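Robótica doméstica | Galeria | 2022-03-30

Tarefas de casa: em que ponto estão as máquinas

A Jedow avalia manipuladores em tarefas domésticas desde setembro. O protocolo tem 8 tarefas e soma 409 tentativas registadas. Interessa-nos a preensão: objetos rígidos, planos e têxteis pedem estratégias distintas, e uma única mão raramente serve bem as três classes.

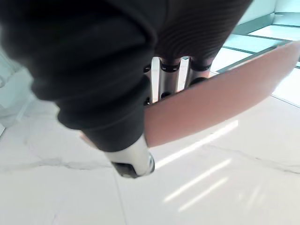 Nos objetos planos, o erro dominante é o binário. Uma pega afastada do centro de massa faz rodar a peça entre os dedos, e aumentar a força resolve apenas parte do problema. O planeador Akura corrige o ponto de contacto antes de levantar, à custa de tempo de ciclo.

A loiça acrescenta a restrição do encaixe. Largar um prato na vertical exige conhecer a orientação com poucos graus de erro e ceder ao primeiro contacto.

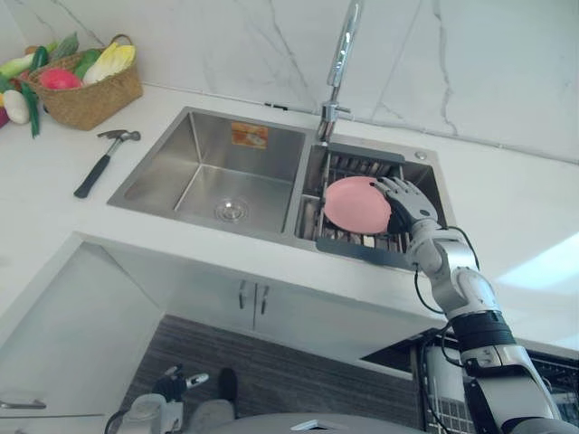 O controlo de força do módulo Coelho limita a pressão no bordo. Continua por resolver a sequência completa, da bancada ao escorredor, sem intervenção do operador. Para uso comercial, a Jedow fixa o limite em 5 intervenções por turno.
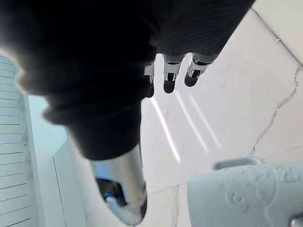

Malha escura segura por baixo, com os dedos virados para o chão.

Dobrar roupa fica para a série Drumier.

Etiquetas: manipulação, cozinha, têxteis
1,198 partilhas | 8 comentários
Este site utiliza cookies. Aceitar | Gerir preferências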